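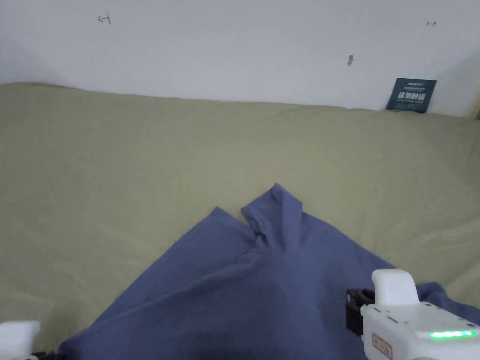 Sage sheet, blue top, folding still to come.

I do all my folding on the bed. I've got a perfectly good kitchen table, but it's never clear, and the bed is exactly the right height if you're five foot four and a bit creaky by teatime. The green sheet went on in May and I love it more than is sensible. It's matt and soft and makes even a heap of washing look quite restful!

T-shirts are my downfall, though. Towels I can do half asleep, but a T-shirt comes out of the basket with one sleeve tucked inside itself and the hem heading for the wall, and I stand there turning it over like a map. I used to roll them (everyone at work was rolling) until I opened the drawer one morning and the whole lot sprang up at me.

So now I go flat. Face down, smooth from the middle outwards with the side of your hand, sleeves in, sides in, then up in thirds from the hem. I tried one of those folding boards from Stevwood, around 400 grams of hinged plastic, and it did make lovely neat squares, but it lived under the bed and I kept forgetting to get it out. My sister-in-law swears by the fabric drawer boxes from Orkia. I bought two and they're full of tights.

What has helped is doing small lots. I stop at 9 tops, put them away, and go and have a cup of tea before I start on the rest. Blues go together at the front of the drawer, whites behind, and anything too crumpled to behave gets hung on the back of the door until I can face the iron. There's usually something hanging there.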